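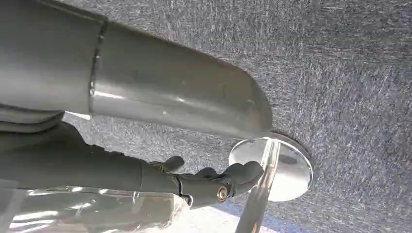 Grey on grey, with a bead of weld.

I have been trying to pick a grey for the hallway since February. I started with two sample pots and now have more than I want to admit to, lined up on the windowsill with the lids taped on. The hallway is long and narrow, with one window at the far end, and whatever I put on the wall looks like three different paints depending on where I stand.

The first one I tried was Pudby, a pale grey from the Kalelent chart. On the card it was clean and a little cool. On the wall next to the front door it went lavender. I left it up for a week in case I got used to it, and I didn't. By the window it was fine, but I can't paint only the last six feet.

Next came Brorlow, which is a good deal darker. I liked it more than I thought I would, mostly after dinner with the lamp on. In the morning it made the hall look like the inside of a filing cabinet. I may still use it on the doors.

What I have learned about grey is mostly about undertones. Hold a plain sheet of printer paper against the sample and the hidden color shows up right away. Pudby has violet in it. Brorlow has green. The one I'm leaning toward now has a bit of brown, and it sits better with the floor, an orange sort of oak that the last owners put in and that I am not replacing.

Sheen matters too. I did the same color in flat and in satin, side by side, and the satin looked a full shade lighter wherever the window light hit it. It also showed every bump in the plaster. There are a lot of bumps. The flat hides them but picks up marks from bags and coats, and this is a hallway, so it will get both. I'm going with eggshell and will do some sanding first.

For anyone pricing this out: the walls come to 183 square feet once I take out the doors, and I'm planning on two coats. The ceiling stays white. I got a quote to have the whole thing done along with the stairs and landing, and it came back at $3,254, so I'm doing it myself and leaving the stairs for another year.

One more tip, and it's the one that saved me the most trouble. Don't paint the samples straight on the wall like I did. Paint them on poster board, leave a white border, and move them around. Mine are up with masking tape now – one by the door, one halfway, one at the window – and I swap them before work. Each board took me 30 minutes with drying time, and I can put them in a drawer when people come over.

I still have to sand over the Pudby patch. The edge of it shows when the porch light is on.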